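From: Ruben Claeys
To: Pumphrey social list
Date: 25 Jan 2025
Subject: Re: Club night at Clamia, tickets and door times

Replies below the quoted bits. I've cut the parts that were settled last time.

> Do we still get in on the guest list if we arrive after eleven? Last
> year half of us were stuck outside Pesum for ages and the ones who
> had got in early couldn't come back out to find us.

The list closes at half past ten. After that you pay on the door like everyone else, and they won't look your name up. Clamia holds 1,000 on the main floor and another 300 upstairs, and on a Pitska night it fills, so paying on the door may not be possible either. Please be in the queue by ten. The guest list queue is the left-hand one, by the railings. The right-hand one is for people with printed tickets and they will send you to the back if you join it by mistake.

Re-entry is allowed until midnight with a stamp. Ask for the stamp on the way out, as they don't offer it. 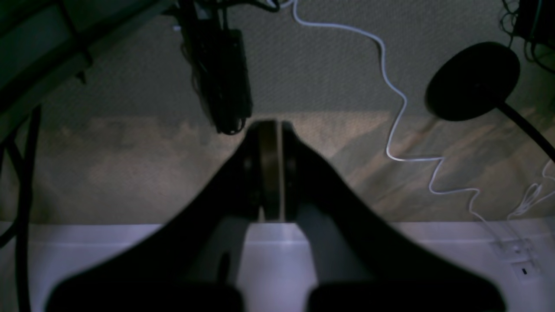

> What does the price cover? The message before Christmas said drinks
> were included and then somebody told me it was only one drink.

It is one drink, from the short menu, before eleven. The message before Christmas was mine and it was wrong, sorry. I had copied it from the Pesum booking, where we had the side bar to ourselves. At Clamia you get entry, the cloakroom and a drink token. Tokens don't work upstairs.

> Are we having a table? I can't stand for five hours with my knee.

We have two booths on the balcony, booked under Pumphrey. They are ours from ten until close, but there is a minimum spend of 200 on each. Last year we passed that easily. Anyone who needs a seat has first call on the booths, so tell me and I will put you down. The rest of us can take turns. There is a lift, but you have to ask the staff by the cloakroom to work it.
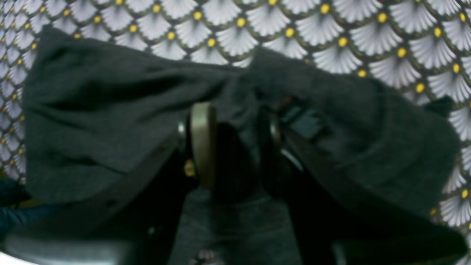 Dark grey cloth, gathered in the middle.

> Dress code? Their website says "smart" and nothing else.

I rang and asked. Trainers are fine if they are plain and clean. No football shirts, no shorts, no hats inside. Coats have to go in the cloakroom and can't be left in the booths, even though everybody used to do it at the old place. Large bags are searched and it slows the queue down, so bring a small one if you can.

> How much is left in the kitty and can it go towards taxis?

2,987 after the deposit. I would be happy for some of it to go on taxis, but we said in the autumn that the kitty was for bookings, and I don't want to change that on my own. If you are for or against, say so on the list and not to me privately. The last train goes before the headliner finishes, so most people will need a lift of one kind or another. Two of the Pitska lot are driving and have spare seats going north.

Still to sort out: I need full names as they appear on your ID, including anyone you are bringing. Nicknames caused trouble at Pesum. If you have already sent yours you don't need to send it again. I'm giving the final list to Clamia at the end of January and can't add anybody after that.

Ruben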